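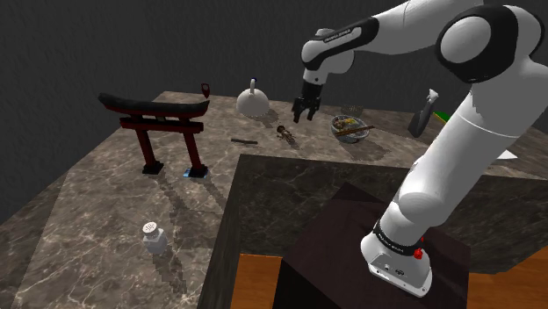 Kekeli Nutsugah wrote to me that 76 demonstrations is too few, and that I should not start training before I have several hundred. It is a fair remark, and I will come back to it below. For one pick task on one table, my opinion is that clean examples help more than many examples.

How to record demonstrations in the simulator
Updated 8 Jul 2019

I use Arby for driving the simulated arm and Hakano for storing the episodes. If you use other tools, the steps are nearly the same.

Step 1. Write the task as one sentence. Mine was "pick up the small brown figurine and hold it above the table." If your sentence has two verbs of moving, like "open and then pour", make two tasks from it.

Step 2. Choose the start pose. The gripper should be open and point down, and it should be well above the tallest thing near the target. With a bowl and chopsticks close by, a low start will give you collisions in the first second.

Step 3. Keep the other objects. In March I recorded everything on a bare table, and the policy failed as soon as a teapot was added. Now I leave the dishes, the salt shaker and the little torii gate in the scene, and I move them between episodes.

Step 4. Drive slowly near the object. Come from above, stop, close the fingers, wait 3 frames, then lift.

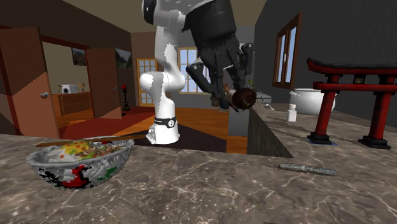 Lift straight up and hold still before you press the stop key. If you stop too early, the episode has no clear ending and the learner does not know when it is done. Give the file a label at once: good, bad or unsure.

Step 5. Check the recordings on the same day. Play each one at double speed and delete those where you hesitated for a long time. From my 76 I kept 59. Ognjen Petkov keeps the bad ones in a separate folder for later, and I have started to do this also.

Step 6. Train a small model early. After the first training mine failed mostly when the object was turned sideways, so I recorded more of exactly this case. For this reason I don't agree fully with Kekeli: you learn what is missing only after you try.

If Hakano shows "length mismatch" on export, the camera and joint streams were started separately. Restart both and record the episode again.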